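The reluctant prefect

Every June, schools up and down the country hand small enamel badges to teenagers and ask them to be responsible. Pludville has been rethinking who gets one. 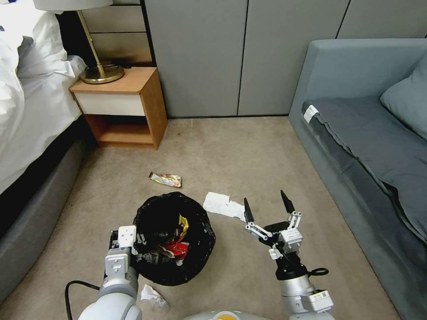
The old system was simple enough. In the last weeks of the summer term, staff at Pludville's only secondary school drew up a list of pupils who were tall, punctual and unlikely to swear at a governor. These became prefects. They stood at the ends of corridors saying "walk, please" to people who were already walking, and in return they were allowed to use the front door.

It went on like that for decades. The school has 731 pupils, and in a normal year the same sort of child got the badge: good at maths, played the clarinet, owned a coat. Everyone else learned that leadership was something that happened to other families.

Two years ago the school scrapped the list. Pupils now apply, in writing, and anyone in the upper years can do it. The form has one question on it, which asks what is wrong with the school and what you would do about it. Staff expected a thin pile. They got complaints about the lunch queue, the bus bay, the bells, the state of the Year 8 lockers and the custard – several sides on the custard alone.

Eight prefects were picked in the first round. Two had been on report that spring. One had never spoken in an assembly and asked, politely, whether she would have to. (She would not. She redesigned the lunch queue instead, and it now moves.)

There is a budget too, which came as a shock to everybody. The Flarden Trust, which gives money to schools in this part of the county, put up £3,772 for the prefects to spend as they liked. The adults braced themselves for a pool table. What they got was six benches, a water fountain and a long argument about a third of a bicycle shelter. The argument is minuted. It makes better reading than most of the governors' papers.

Other schools have been watching with interest, or at least with raised eyebrows. Negri, over the hill, sent a deputy head to sit in on a Wednesday meeting and has since brought in the form, though it has kept its tall children on as a precaution. Arex prefers its house captains and says so at every opportunity.

Not all of it works. Meetings overrun. The bus bay remains a disgrace. Some parents of clarinettists feel that a promise has been broken, and have written letters to that effect, in very good English.

The badges, meanwhile, are the same ones as before. The school had ordered far too many in navy blue, and there are still two boxes to get through.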